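4.2 Draining and the worktop beside the sink

The second group of findings concerns what happens to washed dishes between the sink and the cupboard. Most household diaries treat this stage as part of washing up, and in the first round of our own diaries it was hardly mentioned. When Toledo and Carrilho went back to the same homes to talk through the entries, they found that draining took up more space and caused more disagreement than washing itself. People could say quickly who washed. They were much slower to say who put away, and several answered that the rack did it, meaning that cups and plates stayed there until they were needed again.

We use the word draining for the whole period in which a clean item stands out of the cupboard. This is wider than the everyday sense. An item may be dry long before the period ends, and in many homes dryness had little to do with when it was moved. The usual reason for clearing the rack was that the next wash had nowhere to go.

Three arrangements were common in the Ramalho flats. In the first, a rack stood in the second bowl of the sink and any water went straight down the drain. In the second, a rack stood on a ribbed drainer, often with a tray under it. In the third, the rack was placed directly on the worktop with nothing beneath it. The third arrangement is the one we discuss here, as it was the one residents talked about most and the one that the original kitchen plans had not allowed for. The plans, drawn up before the block was let, show a clear run of worktop on both sides of the hob and a single bowl sink with no drainer. Residents brought their own racks and put them where they would fit.

The position of the rack was settled early and seldom changed. Cuesta, who carried out the interviews in the upper flats, asked each household whether they had tried it anywhere else. Most had tried one other place in the first weeks and gone back. A rack to the left of the sink suited people who washed with the right hand and passed items across with the left. Where the left side was taken up by a kettle or a bread bin, those things were moved sooner than the rack was. One resident said that she had bought a smaller kettle for this reason.

Racks also set the pattern of use for the worktop next to them. Food was rarely prepared right up against the wires. People left a strip free, about a hand's width, which they described as the wet bit, whether or not it was wet at the time. On pale polished surfaces this strip was wiped more often than the rest. Figure 3 gives a view of a rack on a worktop of this type, seen from above and close to.

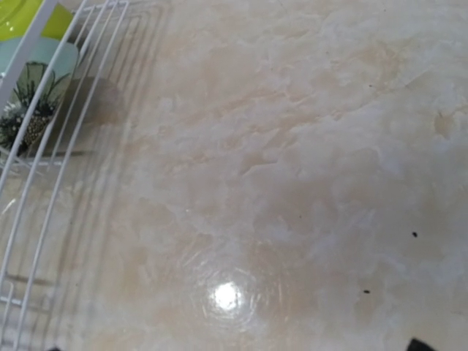
Figure 3. White wire dish rack standing directly on a glossy, marble-patterned worktop, with a patterned cup in the rack. Faint circular marks in the finish can be made out around the bright reflection.

Fine curved marks like those in Figure 3 came up in the interviews more than we had expected. They are hard to see under flat light and show mainly where a lamp or window is reflected in the polish. Residents held different views on the cause. Some put such marks down to cleaning, others to the way the surface had been finished before it was fitted. We did not test either view and cannot say which is right for any one kitchen. What matters for this section is that people noticed the marks, and that some of them changed how they wiped. Two households had gone over to straight strokes with a soft cloth. Another had stopped using a scouring sponge anywhere except inside the sink.

The pattern of the surface had a separate effect. Beige and brown veining on a cream ground hides crumbs and dried drops well, and residents of flats with this kind of worktop reported wiping by habit, at a fixed point in the evening, while those with plain white worktops wiped when they saw something. Vilela suggests that the habit is the more reliable of the two – a view shared by most of the older residents, though the younger ones found it fussy.

Cups were the items most likely to remain in the rack. In the diaries, plates and pans were put away at least once a day in nearly every household, but a favourite cup could go from rack to table to sink and back for weeks without reaching a shelf. These cups tended to be brighter or more heavily decorated than the others in the home, and their owners could describe them in detail when asked. Plain cups from a set were put away with the plates. Foulkes reported the same habit in his earlier work at Rostilholm, where the shelf space set aside for mugs was larger than the households used. He proposed a few hooks near the sink, which the residents there did take up.

There were limits to how far people would let the rack fill. Almost all of those interviewed had a rule of some kind, though few had put it into words before. Glasses were not to go under pans. Knives were laid flat or kept in a separate pot. A second layer was allowed for plastic boxes only. Where two adults shared the washing up, these rules were the most frequent cause of argument, and in each case the person who put away was stricter than the person who washed.

For kitchen planning, the main point is a modest one. A drawing that leaves the worktop clear beside the sink should be read as showing the place where a rack will stand. In the next section we look at how the same stretch of worktop is used in the morning, when the rack is usually full and breakfast has to be made next to it.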